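Stores and Packing list: condition of the metal bins, and what may go in them

11/01/2022
Posted by the Stores Office, Varnlow

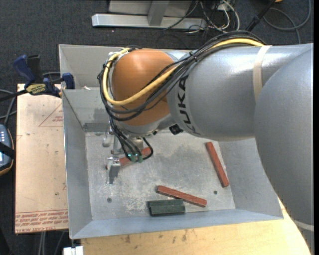
Colleagues,

The office has received several replies to its notice on the open sheet-metal bins, and the message quoted below raises most of the points made in the others. It is answered here for the whole list.

> To: Stores and Packing list
> From: Packing Section, Drustlow
>
> We hold 49 of the galvanized bins at Drustlow and have been asked to return 20 of them to Varnlow before the end of the month. Could the office please confirm the following before we release any?
>
> Are bins to be swept only, or washed as well? The notice says "clean", and our two shifts have read this differently.
>
> We also find that small pieces of paper and torn label collect along the ledge at the foot of the back wall. Is a bin to be refused on that account?
>
> Lastly, several bins have gone dull. Vanholm has told us that dull bins should be set aside for replacement, and we should be glad to know whether this is correct.

On the first point, bins are to be swept and wiped with a dry cloth. Washing is required only where oil or grease has been spilt. A washed bin must stand on its end overnight and must not be stacked until the next day.

On the second, scraps of paper are not a reason to refuse a bin, but they should be taken out before it is filled. The receiving section should do this even where the sending section has already signed the card. A short hand brush reaches the ledge better than the broom supplied, and sections may order one from the usual page of the stores catalogue.

On the third, the advice given by Vanholm should be disregarded. A galvanized surface loses its shine in ordinary use and a dull grey bin is fit for service. Bins are to be set aside only for red rust, a split seam or a side wall bent inwards. The slope of the walls is part of the design and should not be reported as damage, as was done on 212 cards last year.

Sections are reminded that the bins are for loose metal parts. Cartons and bagged goods belong in the Illés crates, of which there are almost 1,000 in circulation and no present shortage.

Drustlow may release its 20 bins once the cards are complete. The remaining bins will be inspected where they stand in May, and a timetable will be sent to this list.

Stores Office
Varnlow

Recent messages on this list
Illés crates: lids to be returned with the crate
Bin cards: new layout and where to sign
Vanholm: change to collection times
Re: Hand brushes and cloths, ordering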